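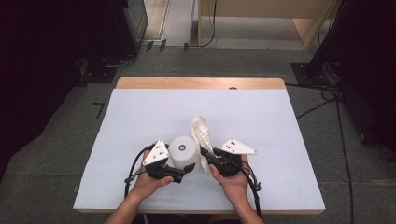 The lifetime guarantee, and whose lifetime it means

My mother kept guarantees in a biscuit tin. When she died there were four of them for kettles she no longer owned, two for a carpet sweeper, and one for a set of saucepans that promised to replace any pan "for as long as you cook". The firm had closed before I left school.

I have been thinking about that tin because the promise is back, and it has moved well beyond saucepans. You can now buy socks for life, a washing-up brush for life and a duvet for life. Norneo, which sells bedding and kitchen linen from a business park outside Troltgate, prints "Yours Forever" on every label. Its rival Honorato offers "generational cover", a phrase I have read many times without getting any closer to its meaning.

So I asked to see the terms. Norneo's run to 3,537 words, longer than my tenancy agreement. Lifetime, on the second page, is "the reasonable working life of the product as determined by us". In other words, the thing is guaranteed to last until it stops lasting. Claims must be made within 30 days of the fault being noticed, with the original receipt and the original packaging. I don't know anyone who keeps the packaging from a pillowcase.

"People hear a promise about the object," says Vasanthi Khan, who spent years handling complaints for a department store and now advises small shops. "What they've bought is a promise about a process, and the process is written by the seller."

Khan thinks most firms mean well at the start. A young company has few customers and its goods are all new, so hardly anything comes back. The bill arrives later, when the early stock wears out all at once, and that tends to be the moment the wording gets longer.
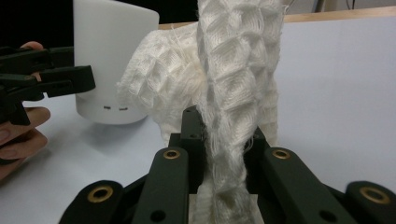
Wear is the word that does the most work in these documents. Nearly every policy I read covers "defects" and leaves out "normal wear", and with cloth the line between the two is anybody's guess. Take a white waffle weave like the one in the photograph, with stray threads fraying along its edges. I could call that a badly finished hem. A company could call it a cloth that has been used. We would both sound sensible, and only one of us would be deciding the claim.

Somtochukwu Obi found this out with a bedspread from Honorato. One seam opened in its second winter. She sent photographs, then more photographs, then the bedspread itself at her own cost. The reply came in April and offered a discount on a new one. "I'd have been happy with a needle and some matching thread," she told me. She mended it herself in an evening.

The firms will say that they belong to Cloken, a trade scheme whose badge appears on 751 products. I was hopeful about Cloken until I asked what a member has to do. It must have a written guarantee. It must publish it. Nothing requires the guarantee to be any good, and when I asked how many claims its members pay, I was told the scheme doesn't collect that.

Perhaps the figures are splendid and everyone is too modest to add them up. I doubt it. A company proud of its record would print it next to the word Forever.

Meanwhile the law already gives shoppers rights when goods turn out to be faulty, and those rights come free with a cheap tea towel. Khan's advice is to ignore the slogan, look at the stitching, and ask the shop whether it sells spare parts or does repairs. Norneo does neither. I asked twice, and the second time they sent me a voucher.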